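Cable routing rules for the two-arm bench

2020-04-17

I rewrote our cell checklist after the July revision had grown to 41 items and people were signing it without reading. The new one has three sections: cables, clearance, stop conditions. Clearance and stops will get their own post. Cables first, as they cause most of our faults.

The log for the Kleinschmidt cell holds 3,915 runs. Of those, 124 ended in a fault, and the largest group was wrist cable trouble: a snag, a pulled connector, or a loop that got between the gripper and the part.

The rules as they stand now:

Leave enough slack at the wrist for full rotation in both directions. Check it by jogging the joint to each limit at low speed. Do not judge it by eye with the arm parked.

Route the cable along the outside of the elbow. Any loop that can enter the gap of the joint has to be tied back.

Mark each tie point on the link with tape. If a tie has moved off its mark, the run does not start.

Glassware goes on the table after the jog test, never before it. Clear glass is hard to pick out on a patterned cloth, so the operator confirms each position from a written layout.

Lieven Lambrechts argued for a fixed slack length in place of the jog test. It would be quicker to inspect. I left it out because the Skalell and Salodex brackets sit at different heights and one number will not cover both. If we standardize on one bracket I will take it up again.

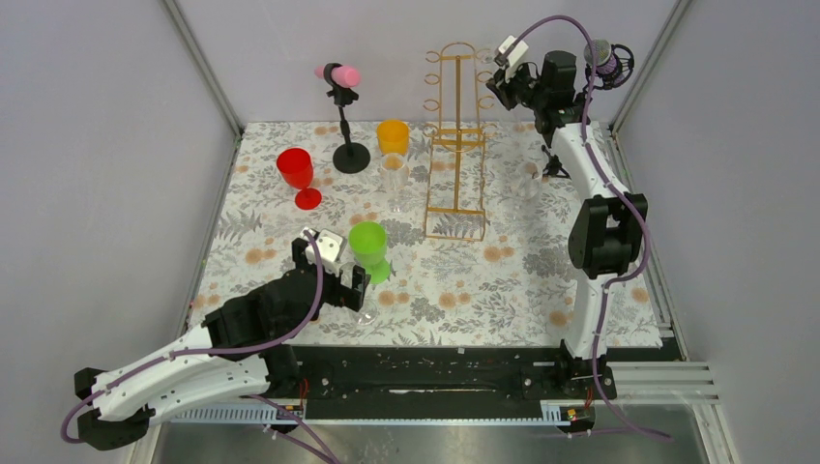 Both arms over the glassware table, with the purple cables arched over the wrists.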